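Night walks on the Trokesbridge path

I've gone back to walking after tea. Most of August was too wet for it, and before that I had a sore heel, so it's been a while. I go out a bit after 9 and do the flat stretch on the Trokesbridge side, out to the Ní Mhurchú gate and home again. On a good night I'm back in 44 minutes.

There's not much to look at once it's dark, and I like that. You pay attention to the ground and to whatever light is coming at you. One bright light up ahead and you lose the lot: edges, colour, any idea of how far off it is. I've taken to looking down and to one side until my eyes settle. 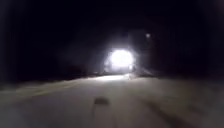

Glare at the far end, pale pavement, and black over the top of it all.

Fiachra Fahy came along on Tuesday and we argued about torches most of the way. He carries a big one and keeps it on. I've got a little Histance that clips to my jacket, and I leave it on low — enough to see where I'm putting my feet. He reckons I'll go over on my ankle one of these nights. He may be right, but I haven't yet.

The bit I'm more careful with is the road itself. The bitumen is smooth and easy to walk on, but the verge is rough and it comes in at a ragged line. Strong light coming along the road throws a long white smear across the surface, and away from that the grey drops off quickly towards the sides. I stop and wait well over when anything's coming, then give it a slow count of 10 before I start again.

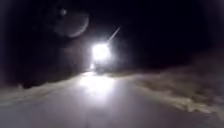
What do you wear so drivers can see you?
A reflective vest over whatever coat I've got on, plus a band on each ankle. The bands move as you walk, and I think they get noticed sooner than the vest does.

I'm going to try the Priltesbridge loop next. It's roughly 6 kilometres and has a proper footpath for the first half, though there's a hill I'm not looking forward to. Fiachra says he'll come if it's dry. I need to charge the torch and find my other glove before then.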